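Questions we hear a lot about beds and bedside tables

Do you deliver the bed frame in one piece?
No, and I'm glad we don't, having once watched Hjalti try to get a whole one up a narrow staircase! Our upholstered frames come in 2 boxes, with the side rails in one and the headboard and fittings in the other. Delivery from the Sultholm warehouse is free on orders over $200.

How do I clean a fabric frame?
A soft brush on the vacuum does nearly everything, and you'll want to follow the weave. For spills, blot with a barely damp cloth and please be patient with it. Scrubbing roughs up the threads, and they never quite lie flat again.

Can I return a table once it's assembled?
You can, within 6 weeks, as long as it's clean and you still have the hardware. Write to Afshin Ghorbani at the Lauritsen service desk and he'll set up the pickup for you.

My bedside table is on a wood floor. Will it leave marks?
Metal legs can scratch if the table gets dragged, so we always suggest putting something soft under each foot before you settle on a spot (felt pads are lovely, and any hardware store has them). A little white padding around the foot of a black metal leg, like the one near the middle left, is hardly noticeable against a wood floor once the bed is made up and there's a cushion or two to look at instead. Lift the table when you vacuum, check the padding now and then for grit, and leave enough room beside the bed for the drawer to come all the way out.

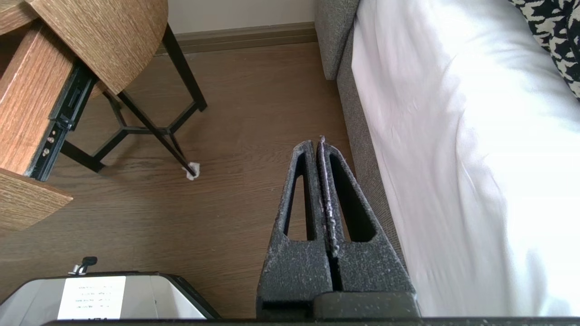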